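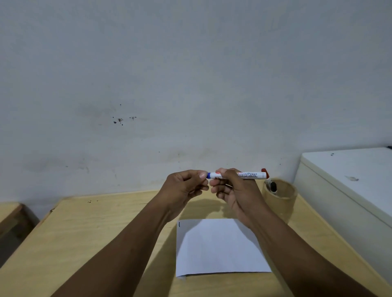 A reader in Vimton writes that I am going to look foolish in a year. The new arms can fold a towel, load a dishwasher and wipe a counter, the letter says, and people who made fun of the first cell phones had to eat their words too. Would I please name one chore, a small one, that I'm sure a machine can't do?

I'm not sure about any of them, so I won't take the bet as offered. But I'll name the one I'd want to see before I spent money. Take the cap off a marker, make a line on a sheet of paper, put the cap back on, and do it all day with whatever markers happen to be lying on the desk.

It sounds like nothing. Try it slowly. One hand has to hold the barrel hard enough that it doesn't spin, while the other pulls straight, or with a little twist if the cap is stubborn. When the cap lets go, both hands have to stop pulling at once or the tip ends up on your sleeve. Then the marker usually has to be turned around in the fingers, which most of us do without looking and couldn't explain to a child. Putting the cap back is worse. You can't see inside it, so you go by feel and wait for the click.

I bring up markers and not towels for a reason. The towel videos have gotten good, and I'll say so. Trater put out a new one for its Levia arms just before Christmas, and I watched it twice. The towel gets folded. It's a square towel, by itself, in the middle of a clear table, and the clip runs at a speed no person moves at. A line of small type at the bottom says so, and I give the company credit for the small type.

The brochure that goes with it says Levia was tested on 500 household and shop tasks. I asked for the list. What came back was a sheet with 21 headings, things like "tidying" and "small assembly," and no word on how many tries each one took. I asked again and got an invitation to a demonstration, so I went.

The demonstration was at the Nikolovski packing plant, out past the Vimton rail yard, where Trater has had a pair of arms on loan since the fall. The job they've been given is the end of the packing line: pick up a finished carton, write the order number on the side with a marker, set the carton on a pallet. People there have done it by hand forever. It's dull work and hard on the shoulders, and if a machine took it over I don't believe anyone would cry.

The arms did the lifting well. I'd gone in ready to be rude and I couldn't be, not on that part. The cartons were all the same size that morning, but they went up and over without a bump, one after another, and stacked square.

The writing was another matter. The marker was bolted into a bracket, uncapped, with a damp sponge for it to rest in between cartons. A person sets it up at the start of the shift and changes it when it runs dry. When I asked what happens if you just hand the arm a marker, I was told that's on the road map. I've been hearing about the road map from one outfit or another for as long as I've written this newsletter.

Nikolovski keeps a tally of stoppages, and they let me copy it down. In the first full week of December the cell handled 1,433 cartons and stopped 7 times for a person to come fix something. That's better than I expected. It's also 7 times that somebody had to walk over from another job, figure out what the thing was unhappy about, and stand there until it got going again. Nobody's hours on that job were in the brochure either.

So here's where I come down, for the reader in Vimton and the others who wrote in along the same lines. A machine that does one thing over and over, with the tools bolted in place and the boxes all alike, is worth a look if you have that kind of work and enough of it. We've had machines like that for a long while, and these are nicer. A machine that can sit down at your kitchen table or your workbench and deal with what's on it is something I haven't seen yet. I've seen videos.

If you're being pitched one, some things to ask before you sign anything. Is the video at normal speed? How many takes? Who set the table? What does it do when it drops something? Ask to bring your own stuff, and bring the annoying stuff: the jar with the sticky lid, the roll of packing tape where you can't find the end, a handful of markers of different makes with the caps on tight. Then ask them to leave the room, though I doubt they'll go.

I'd also get the service terms in writing. The contract I was shown has the first three months of call-outs thrown in and is vague after that.

Trater says the next Levia hand will have softer fingertips and better feel. Could be. I've asked to come back when it's fitted and I'll bring the markers myself. They haven't given me a date.

Letters on this one are welcome, cranky ones included. The next issue goes to the printer a week late because of the holiday, so anything that reaches me by Saturday, December 30, 2023 can still get in.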